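Night float

Night float is a way of covering a hospital at night. One doctor or a small team works only nights for a set stretch, usually one or two weeks, then goes back to days. Used mostly for residents (doctors in training). Also nurse practitioners and, in smaller places, hospitalists. The name comes from the doctor "floating" across several services instead of belonging to one.

Not the same as traditional call, where the day doctor stays on through the night and often into the next day. Not the same as a nocturnist either, who works nights as a permanent job and is paid for it.

Contents
Background
How it works
Handoff
Sleep and tiredness
At Stelholm
Criticism
See also

Background

Before night float the usual plan was overnight call every third or fourth night. A resident came in the morning, worked the day, covered the night, then stayed for rounds. Long shifts were seen as part of the training and for a long time that was that. Work hour limits changed the math. If a resident has to go home, somebody else has to be in the building, and somebody who slept during the day is the obvious choice.

Hospitals took it up at different speeds. Medicine and pediatrics fairly early in most places, surgery later and with more grumbling. Some programs run a mix, float on weeknights and old style call on weekends. This is confusing to new interns and a regular source of schedule mistakes.

How it works

The float comes in the early evening and takes sign-out from each day team. After that they answer pages, see patients who get worse, write the orders that can't wait, and in many hospitals do new admissions as well. In the morning they hand everything back and leave.

Main versions:

Cross-cover only. The float looks after patients already in the hospital. A separate person admits.

Admitting float. Does both. Busier, and generally thought to be better for learning.

Short float. Comes in late, around midnight, to relieve an evening doctor. Rare now.

A block is usually five or six nights in a row with a night off after. Some programs split the week instead so nobody does more than four together. Which is better is argued over. Long runs let the body settle into nights a bit, short runs mean less tiredness piled up by the end.
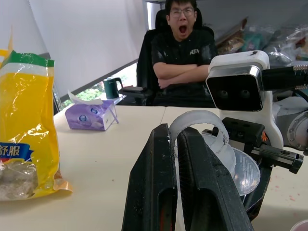

Naps are allowed in most night float systems but rarely scheduled. The float lies down if the pager allows it, in a call room if there is one, in a desk chair if not. Whether the other staff can tell how tired a doctor is by looking is doubtful. A man leaned back in a high-backed office chair, arms folded and mouth wide open with his eyes nearly shut, could be yawning or could be shouting, and looks alone won't settle it. So programs that take fatigue seriously tend to use a fixed rule (a protected hour, a backup who takes the pager) over asking a charge nurse to judge. Asking the doctor doesn't work that well either. Tired people rate themselves as fine.

Handoff

More handoffs is the big cost of night float. Under old call the same doctor knew the patient at 4 in the afternoon and at dawn. Under float there are at least two transfers every day, each one a chance to drop something. Pending labs are the classic. A blood culture comes back at two in the morning and the person reading it has never met the patient.

Things commonly put in place to deal with this:

A written sign-out list, updated daily, with an "if this, then that" line for each sick patient.

A face to face sign-out in a quiet room. Often written into policy, less often done.

Morning report back, where the float says what happened and what was not finished. The part most likely to be skipped, everyone wants to go home.

Sleep and tiredness

Working nights goes against the body clock and most people never adjust all the way in a week or two. Daytime sleep is shorter and lighter. Light, phones, kids, lawn mowers. The drive home is a known danger and some hospitals pay for a cab.

Usual advice: dark room, sleep soon after getting home, no coffee in the last part of the shift, a nap before the first night. Families of doctors on float often report the week as harder then regular call. The person is home but can't be used for anything, as one resident's spouse put it.

At Stelholm

Stelholm is a mid-size teaching hospital with almost 200 beds, serving Skundside and the towns around it. Moved its pediatric residents to night float in April, under program director Danica Halás. Before that, call every fourth night. The first version had one float for all of pediatrics including the nursery, and it was too much for one person on busy nights. Chief resident Adi Chong put together a second version with a backup on home call.

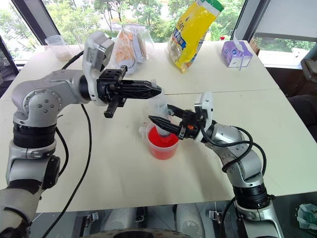 The second version kept the same hours but moved the nursery pages to the backup until midnight. Pages to the float were logged for one block. The worst night had 63, most of them for diet orders, fever medicine and IV questions that could have been settled in the afternoon. After that the day teams were told to clear routine orders before sign-out. Nursing manager Danica Trnka (no relation to Halás, the shared first name caused some misdirected email) set up a list on each unit where non urgent questions wait for a single phone round at ten.

The hospital in Honcombe, same owner, looked at the plan and kept traditional call, citing too few residents to fill the blocks. Peter Koubek, who ran the schedule there, later moved to a nocturnist for weeknights.

Criticism

Teaching is the main complaint. Float residents miss conferences, miss rounds and seldom find out if their diagnosis was right. Attendings are home. Feedback is thin. Jayson Gatchalian, an intern at Stelholm, described in the residents' newsletter, June 2023, as having "met 30-odd families and learned none of there endings."

Continuity is the other. Parents of sick children in particular dislike telling the whole story again to a new face at night. The Ďurica ward at Stelholm puts the float's name on the door board by evening for this reason.

Cost comes up too. Float takes a resident off days, and the day work then goes to whoever is left, or to hired staff. Small programs feel this most.

See also

Nocturnist
Sign-out (medicine)
Home call
Resident work hours
Shift work sleep problems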